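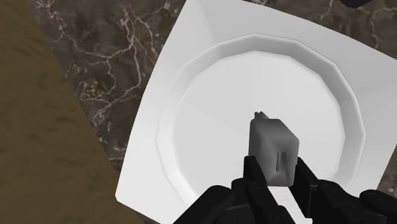

White plate on the dark worktop

Grovham Hall Users' Group – minutes, 6/19/19

Minutes taken by Herman Nugroho.

1. Last minutes
Agreed, though Prustow Road residents still dispute the wording on parking. Left as it stands.

2. Founding date
The display board says the hall dates from 1771. The only source offered was an older display board. Herman asked for a deed, a map or a parish entry before the date goes on any tea towels. None was to hand. Item held over to July.

3. Hire charges
The proposal is to raise the hourly rate by 3 pounds. We were told this would bring in more money, on the assumption that every present hirer stays. Two have already said they won't. The meeting asked for the sums to be done again with fewer hirers in them.
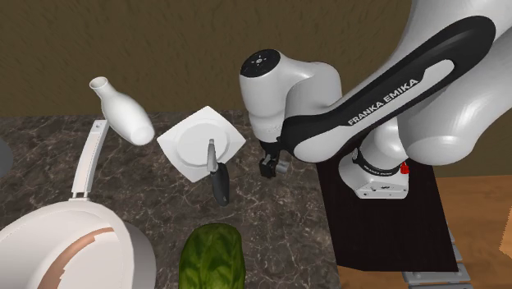

Worktop and brown wall

4. Roof
Tjoa and Sons quote 541 pounds to clear the gutters and refix the loose slates. Their last repair was meant to hold for ten years and held for 18 months. Agreed to get a second price, and to ask Tjoa what is different this time – in writing.

5. Zovdale bus
The company says the evening service is "under review". It said so last year too. Letter to be sent again with the old one attached.
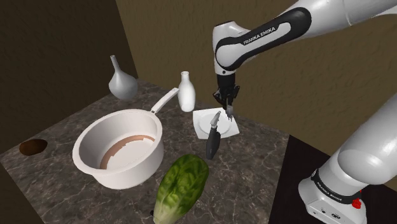 Cookware and food on the counter, by the corner

6. Summer supper
Ticket sales described as "encouraging". No figure given. Herman to find out how many have been paid for before any food is ordered.

7. Any other business
The noticeboard key is still missing.

Next meeting in July, date to be fixed.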